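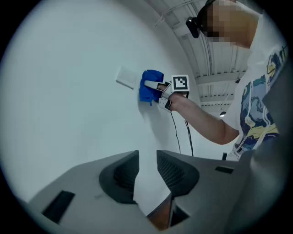
Kavitha Marar reckons you start at the bottom of a wall and work up, otherwise the drips run down over the dry dirt and leave streaks you'll never shift. She said this on the phone this morning, before I'd found the bucket. I start at the top, where I can see what I'm doing, and told her so. There was a pause. She asked how my mother was.

Mar 12, 2020

So, walls. I'd put down "walls" on the list as if it were an hour's work between breakfast and the post office. The hallway at Carroll Street has been white for as long as we've had it, or so I believed until I wiped beside the light switch and found out what colour white is. Now there was a clean patch the size of a dinner plate and the rest of the hall looked like old teeth. You can't stop at that point. You can't put the patch back either.

Things learned, for when I've forgotten them by May:

Blue cloth good. The yellow sponge from under the sink leaves crumbs. Sugar soap at the strength on the label is too strong for my hands and I have no idea where the gloves went (Vimala had them for the oven). Wring the cloth nearly dry near the switches, then wring it again.

The worst of it is all at shoulder height, on the side where everyone leans to get their shoes off. I lean there myself. I had always blamed Hema.

She rang at lunch about the paint, as it happens. The Treltum man wants $700 to do the hall and the stairs, 3 coats, and she thinks we should just say yes. I said wait till I've finished washing it, it might not need paint. She said it would need paint. I said it was coming up beautifully – which was true of the patch.

Stopped for tea. Did the long bit opposite the bathroom. Stopped for tea. There's a mark by the linen cupboard that won't budge for cloth, soap or fingernail, and I've decided it's a shadow.

Malathi wants the stepladder back tomorrow, so the top of the stairwell will have to be done tonight or not at all. I think not at all. It's dark up there anyway, and she's the only one of us tall enough to notice.

Shoulder sore. Pasta for tea, eaten standing up, leaning on the kitchen wall.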